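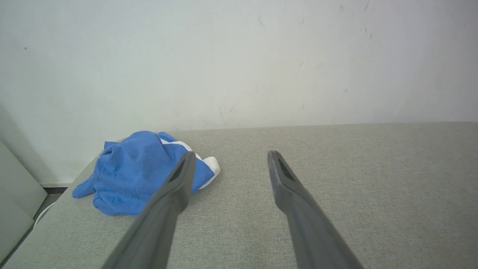
Page last changed: 11th January

So I finally made it to the Skurklow mill open day, and wow, what a morning! Henryk Mazurek took our group through the weaving hall (ear plugs on, lots of pointing) and then up to the dye room, where I could've stayed all day. They keep 243 shades on file, and I think I've fallen for number 19, a sort of smoky plum. The finishing room was closed, which was a shame. Coffee was free, the poppy seed cake was 3 a slice and worth it. Parking is awful, so take the bus from Stiten. They're opening up again in October and I've already told my sister she's coming.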